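Why I Quit Coffee for Tea (Mostly)

April 2020

I've been meaning to write this one up since February, when I finally admitted that five cups of coffee a day was making me a jittery, grumpy person. My hands shook when I typed. I was lying awake at two in the morning making grocery lists in my head. So I made myself a deal - one coffee in the morning, and tea for the rest of the day.

The first week was rough, I won't lie. Headaches every afternoon, and I was short with everybody on the phone (sorry, Mom). I'd bought a box of those dusty supermarket bags and they tasted like wet cardboard, so that didn't help. Then my friend Ea Dalsgaard mailed me a little tin of loose black tea from Etlow, a shop near her, and oh wow. It was malty and sort of sweet, and I drank three mugs of it the same evening, which kind of defeated the purpose of the whole sleeping thing!

After that I got nosy and started reading up. I found an old forum thread about brewing strong breakfast tea with 577 replies in it, and I think I read most of them over a weekend. People get very heated about milk. I'm a milk-after person and I'm not going to be talked out of it.
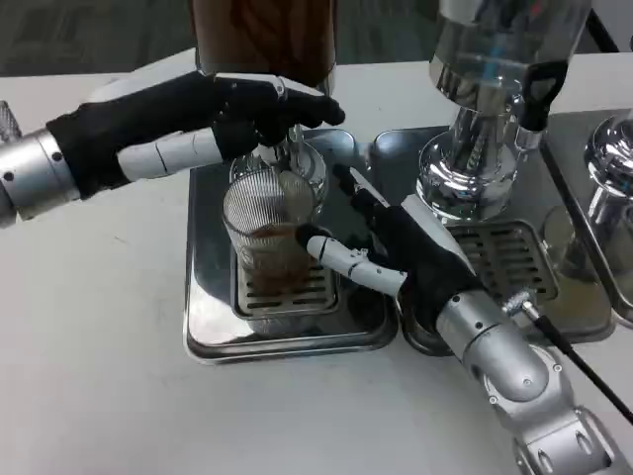 Anyway, the big thing I was getting wrong was time. I used to drop the tea in, wander off, fold some laundry and come back to something that could strip paint. Now I set a timer for four minutes and stand there like a grown-up. Green tea gets two, and I let the kettle sit with the lid open for a bit first. That was a game changer for me, I'd always thought I hated green tea and I'd just been scalding it.

Money-wise, it's been fine. The Etlow tin was a present, but I've since ordered a bag of their everyday blend for 18 dollars and it's lasted me over a month. My coffee habit was costing a lot more than that, especially back when I was stopping at Gekel on the way to work every single morning. Those cinnamon things they sell at the counter did not help either.

I do still miss the smell. My one morning coffee has become a whole event, I take it out on the back step with a blanket and don't look at my phone until the mug is empty. And I'm sleeping! Not perfectly, but I'm out by eleven most nights and the grocery lists can wait.

Next up I want to try making chai from scratch. I have cardamom and cloves and a knob of ginger that needs using before it walks off by itself. If you have a recipe that isn't too sweet, please leave it in the comments - I'll try them all and let you know which one I liked best.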